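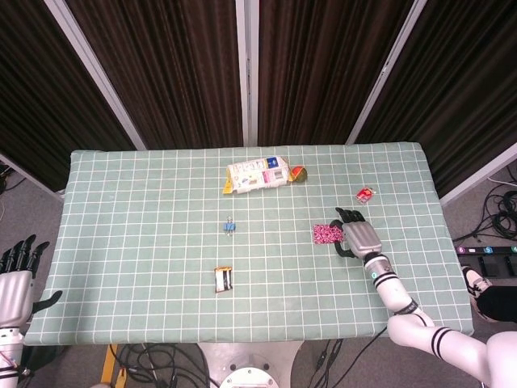

Moved to Drundmont in April and I'm finally getting the hang of the buses. Writing down what I've learned in case anyone else is new.

The 4 goes from the Omutine lot to the hospital and back. It says every 20 minutes. Before 9 a.m. that's true. After that, give yourself half an hour.

The 43 is the one you want for groceries. It skips the stop by the post office on the way home, so get off at Taipe Street and walk back two blocks.

A monthly pass is cheaper if you ride more than three days a week. I was paying cash until July. Don't do that.

You can't buy the pass on the bus. The window at the Jeton Street station sells them, and it closes for lunch. The machine next to it only takes cards.

Transfers are good for 90 minutes from when the driver prints them. Hold on to the paper one. The app loses them.

Lost a glove and an umbrella so far. Lost and found is at the same window. They had the umbrella.

Still haven't figured out the Sunday schedule. If anyone has a current copy, please post it. The one at my stop is from two years ago.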